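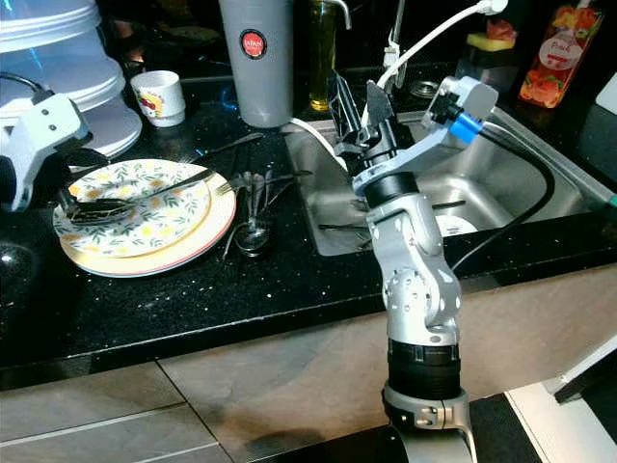

Two robot arms at a kitchen counter, with plates, forks and spoons beside the sink.

Kitchen robots still slow with the dishes, says Tirside

By Yolanda Paredes
May 15, 2022

A small company that wants to bring robots into ordinary kitchens has published the results of its first long series of tests. The numbers are modest, and the company does not try to hide it.

Tirside gave its two-armed machine, called Lomurero, 916 separate chores in a home kitchen. All of them were near the sink: lift a plate from a pile, put a fork with the other forks, move a cup to the back of the counter, press out a sponge. A chore was counted as done only if the machine finished it alone and nothing fell.

Plates gave the best results. Forks and spoons gave the worst, above all when they were lying across each other. According to Tirside, the machine often closed its fingers on two pieces at once, or pushed the piece away before it could hold it.

"A fork is thin and it shines, and under it there is a stone counter that shines too," said Eusebio Soler, who leads the tests. "For a person this is nothing. For us it was three months of work, and we are still not satisfied."

The speed is another problem. To clear a place setting and put it in the sink took Lomurero 12 minutes on average. Mr. Soler measured himself at the same job and needed less than one. 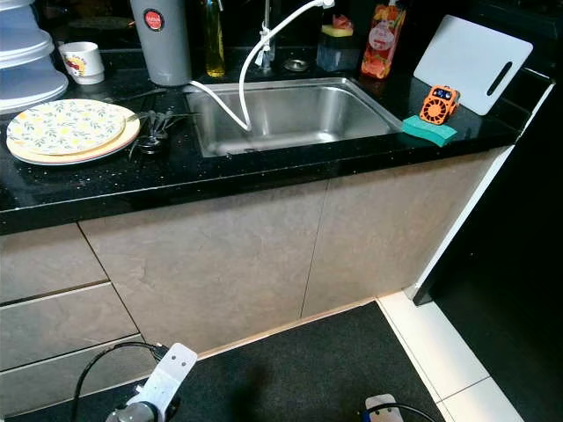 Photo: Tirside

The company chose to work in a kitchen with usual things on the counter, such as a bottle of oil, a mug and a cutting board, and did not build a clean test room. Florencio Valcárcel, an engineer who sells packing machines to food shops under the name Manzano, thinks this was the right decision. In a shop, he said, one can ask the staff to put every box in the same place. In a home one cannot ask this of a family.

Mr. Valcárcel is less sure about the business. His customers already use machines that fold cartons and close bags, but they still pay people to wash trays and clean the slicer. "They ask me every year when the machine for the trays will come," he said. "Every year I tell them to keep the people."

Another firm, Brutar, has taken a different way and works only on loading dishwashers. Its director, Vilhjálmur Bisgaard, said that a sink is too difficult for the moment because water changes how things look and how they slide. Brutar has not published test results.

Tirside plans a second series in June. It will have 100 chores, fewer than before but longer, and each one must be completed from start to finish, including wiping the counter. The company gives no price and no date for a machine that people could buy.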